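My sister-in-law sent me another robot video in October. It folded a towel. It took long enough that I made coffee, drank it and came back for the second fold, and by then the first one had slipped.

I have been hearing that machines will be doing our chores for as long as I have had chores. I ran the packing room at Carhuamaca for 13 years, and in that time I sat through demonstrations by Warnlow, by Citness and by a company whose name I've lost. Every arm did beautifully with the box it came with. Then somebody on my crew handed it one of our boxes, with the dented corner, and the salesman started talking about the next version.

The Citness arm was the best of them. It picked 60 items in a row without a drop, all of them the same item. We shipped 400 different ones.

What people forget is how much of a chore is odds and ends. Doing the dishes means a greasy pan, a glass with a chip, a fork stuck to another fork and a sponge that has to go back somewhere. A dishwasher handles the washing, and has for decades. It has never once cleared the table — and that's the part I would pay for.

My neighbor bought a Prito floor cleaner and loves it. She also picks up 27 things before she can run it, by her own tally, and rescues it from the bath mat.

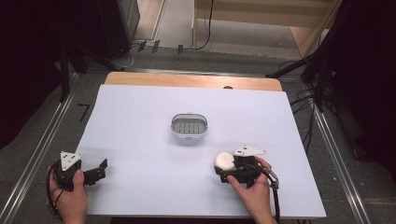
Posted 08/08/2019 by the author

So look at where the work stands. One soft white thing, one small gray basket, a clear surface, and a person's hands on both grippers. I have no quarrel with starting small. My quarrel is with the brochures, which go from there to a clean kitchen in a single page.

Give me a machine that can empty a grocery bag with eggs in it, in my kitchen, with the light off over the stove and the dog in the way. I'd buy that one — and until I see it I'm keeping my rubber gloves under the sink.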